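Insulated bottle

An insulated bottle, also called a vacuum bottle or vacuum flask, is a portable container that slows the transfer of heat between a drink and the surrounding air. Modern household types are usually made from two stainless-steel walls joined at the neck, with most of the air removed from the space between them. The neck is the main path for heat loss, both through the metal joint and through the closure.

Body and neck

Bodies are produced in straight, tapered and waisted forms. A waisted body is easier to grip but harder to reach with a straight brush. Exterior finishes include bare steel, paint and powder coating. Powder coating is a baked polymer layer that gives a matte, slightly textured surface. It resists light rubbing but chips under impact, and on pale colors the damage shows as dark specks. Such marks are cosmetic unless the outer wall itself is dented or pierced.

The neck is commonly left uncoated so that the threads keep their dimensions. External threads take a cap that screws down over the neck; internal threads take a stopper.
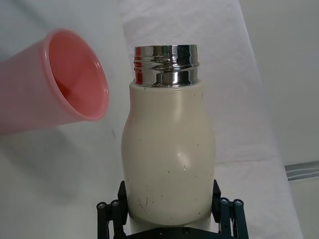

Goltus disputes the view that chipped coating is of no consequence, noting that loose flakes near the collar can work into the threads and should be wiped off before the cap is replaced. Most care instructions are silent on the point and recommend only that the threads be rinsed and dried.

Drinking cups

Early vacuum bottles were generally sold with a cup that doubled as the outer lid. Many current models omit it, and a separate cup is used instead. Plastic is the usual choice for picnics and children's tables — it is light and does not shatter. A cup with a taper toward the base can be nested with others for storage, and a rounded rim is more comfortable to drink from than a cut edge. Suitability for hot drinks depends on the plastic and is normally stated by the maker.

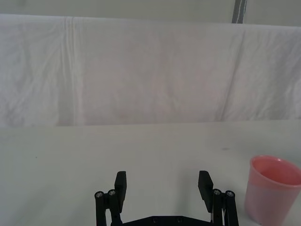 Pink plastic cup on a white tabletop.

Pouring

Flow from a narrow-necked bottle depends on the angle of tilt. At a shallow angle, air enters along the upper side of the opening while liquid leaves along the lower side, and the stream is steady. At a steep angle the liquid fills the neck, air can enter only in bursts, and the flow becomes uneven. This effect, known as glugging, is a frequent cause of splashing.

A bottle with external threads has a further drawback. At very low flow, liquid may cling to the lip and run back along the ridges
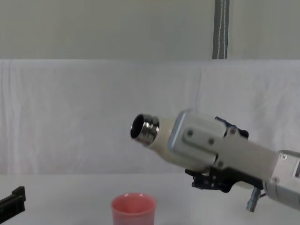 toward the collar, where it drips clear of the cup. A quicker initial tilt reduces the problem, as does a sharper lip. The Trelletti pattern, a detachable pouring ring made in Pratville, was designed to keep liquid off the threads altogether. It adds 30 grams to the weight of the bottle and must be removed before the cap is fitted.

Cleaning

Bottles used for water are rinsed daily and left open to dry. Coffee and tea leave a brown film on the inner wall, which can be loosened by soaking with warm water and baking soda. Chlorine bleach is avoided because it can pit stainless steel.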